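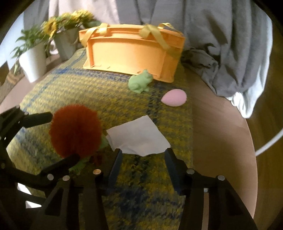 Fikirik Hand Gripper, two-finger kit

Designed by Maya Bitar and Boyang Xia in the shared workshop at Clivcombe. The kit is for people who build at home and want a gripper they can hold in the hand first, and put on an arm later.

In the box: two black fingers, side plates, screws, one set of finger pads. Weight when assembled: 389 g. Assembly takes one evening if you do not hurry.

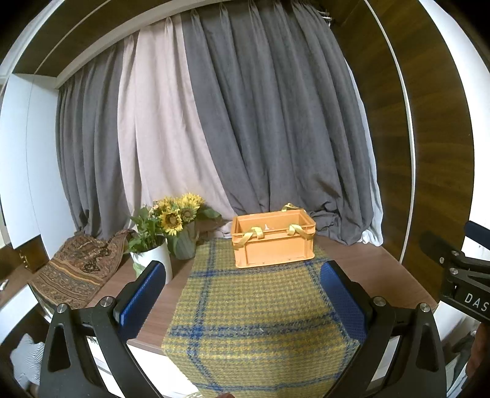

Please tighten the finger joints only until the play is gone. Too much force makes the closing stiff, and we receive many letters on this. Pads should be changed after roughly 3000 grips.

Price: 46 euros. Spare pads are sold separately. Questions on assembly go to Issa Hakim.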